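Winddale Neighbors Forum > Home and Household > Laundry

Thread: Cold wash only, one year in. Was it worth it?

cukness_hill
Posted Jul 22, 2020
In January of last year my wife announced that the hot tap to the washer was being shut off, literally, with a wrench. She had read something. I was told I'd never notice. I have noticed. The towels smell like a pond by the second use and my work shirts have developed a collar situation.
Anyone else gone all cold? I'm looking for either encouragement or ammunition.

mrs_dryline
Ammunition. Towels and sheets go on hot in my house and always will. Everything else can be cold, I don't care, socks have no feelings.

Heikki Juntunen
We have been all cold for eight years with no pond. How much detergent are you using? Most people pour as if they're watering a horse. Halve it, leave the lid open between loads, and clean the rubber seal, which I promise you have never looked at.

cukness_hill
I have now looked at the seal. I would like to go back to before I looked at the seal.

tubthumper97
Heikki is right about the detergent and wrong about the rest. Cold does nothing for body oil. I ran the same pillowcases cold for a whole winter and they went the color of weak tea. One hot wash and they were white again – well, white for me.

Heikki Juntunen
Did you soak them first?

tubthumper97
If I have to soak things overnight in a bucket I am not saving anything, I'm living in 1910.

lower_sundon_rd
Can we talk about color bleed, though? That's the real argument for cold. My son's team kit is red with white trim and whoever chose that has never owned a washing machine. On warm, the trim goes pink. The coach, Mr. Vũ, said to wash it cold, inside out, with nothing else, and it's still white where it should be. I have 200 things to do on a game day and none of them is rewashing shorts.

mrs_dryline
Red and white is a cruel combination. We had a tablecloth like that. Had.

tubthumper97
A color catcher sheet does the same job on warm. Just saying.

lower_sundon_rd
I tried those. The sheet came out pink and so did the shorts, so everybody got some.
Red stuff waiting on the sofa, where all laundry in this house goes to think about its life: 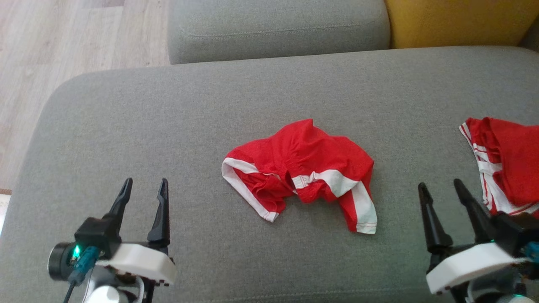

UPDATE FROM THE ORIGINAL POSTER

cukness_hill
OK. Seal scrubbed, detergent halved, lid open. Towels are better, I admit it. Collars are the same. I priced a new washer with its own heater and it was $499 before delivery, so I showed my wife the number and she handed me the wrench.
We have settled on hot for towels and cold for the rest.

mrs_dryline
So, what I said in the first reply.

Heikki Juntunen
I still say soak the collars.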